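Zervas Home Forum > Kitchen and Dining > Tablecloth on a round table, always slipping

plemmont_attic
Hello all. I have moved to a smaller apartment and now I have a round table for the first time in my life. My old tablecloths are all rectangular. When I put one on, two sides hang almost to the floor and the other two are short, and every time someone stands up the whole cloth travels with him. I tried clips but they are made for a thin garden table and mine do not open wide enough. Should I buy a round cloth, or is there a way to use what I have? I have 40 dollars for this, not more.

Isto
Welcome. I had the same problem two years ago. Buy a felt underlay first, before any new cloth. I cut mine from a piece left over from my sister's curtains project and it holds well. The cloth lies on it and does not move, also when children pull a little.
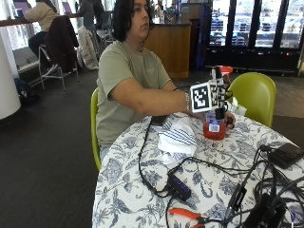
For the size, measure across the top of the table and add the hang two times. I like a short hang, because a long one collects on your knees. Also try it sitting down, not standing. Reach straight across the table with one arm, as if you are taking hold of a container on the other side, like the red one in my picture, and feel if the cloth wants to come with your sleeve. In a T-shirt you will not notice much, in a wool sweater you will. So test with the sweater.

Panirard
I do not agree about felt. Felt keeps crumbs and it keeps the smell of anything you spill. We had soup under ours in July and I threw it away after one week. Rubber mesh, the kind for rugs, costs less and you can wash it in the sink.

Isto
Rubber mesh left yellow marks on my varnish. Please be careful with this advice, some tables will not forgive it.

Panirard
Which varnish? My table is oiled and there is nothing on it after four years. I think you had the cheap mesh, with a strong smell when you open the package. That one I would not use also.

Isto
It was an old varnish, from before I bought the table. It is possible that the mesh was cheap, I do not remember. Still I prefer felt, and I wash it by hand in cold water.

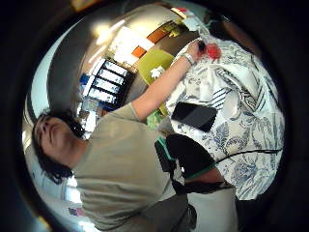 One more thing about pattern. If you choose a cloth with stripes, they must run parallel to the wall, otherwise all the room looks crooked. My husband says he does not see it. I see it every morning.

plemmont_attic
Thank you both. My table is varnished, so I am a little afraid of the rubber now. Can I put a thin cotton sheet between the mesh and the wood?

Panirard
You can, but then the sheet slides on the wood and you are again at the beginning.

quiltbag50
I sew for other people and I want to say that you can cut a rectangle into a round, it is not difficult. Fold the cloth in four, tie a pencil to a string, hold the string at the folded corner and draw a quarter circle. Cut a little outside the line and make a narrow hem — bias tape is easier than folding, because the curve makes small wrinkles. Wash the cloth before you cut. I forgot this once and the client was not happy.

plemmont_attic
This I did not know! My grandmother's cloth I will not cut, but I have a blue one that is only from the supermarket. How much bias tape should I buy?

quiltbag50
Measure the width of your circle, multiply by three and a bit, and add a hand for joining the ends. Cotton tape, please, the shiny one shrinks differently.

Isto
And then felt under it :)

Panirard
Mesh.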